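Taking Out the Trash, Slowly

At the Daratwood open day, the longest line was for the coffee. The second longest was for the garbage.
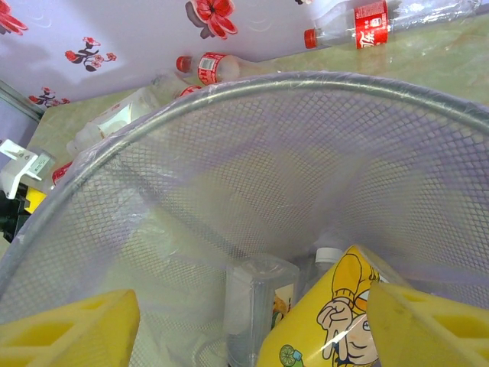 I had driven two hours to get there and had been promised the future of housework by Catriona Rutherford, who runs demonstrations for the lab and has the calm of a person who has watched a lot of things get dropped. Fourteen of us stood behind a strip of tape. On the other side, a robot was tidying up, one piece of trash at a time, at the speed of a teenager who has been asked twice.

The paper cup drew the most comment. It is bright yellow, with a cartoon character on it, and the gripper's fingers are yellow too, so from the back row it was hard to say where machine ended and litter began. They had it tipped sideways over a wire-mesh basket when a man near me whispered, "Let go." He said it kindly, the way you talk to a golfer.

Plastic bottles are the tougher assignment, Rutherford told us. They roll, and they're clear, and a camera has trouble with clear. A few bottles, one of them Coca-Cola, lay on their sides beyond the basket, waiting their turn. I have left bottles lying around for far longer with much less engineering behind the decision.

Régis Roussel, who writes the software, took questions. Could it sort recycling? Not yet. Could it do stairs? It has no legs, he said, and looked at it as if to check. How much would one cost? He thought the coffee line had gotten shorter.

My neighbor Agathe Vidal, up from Datness with her sister, stayed for 30 minutes and asked whether it could change the bag. Roussel wrote that down.

The next session was at 12. I went and got my coffee, then spent a while looking for somewhere to put the cup.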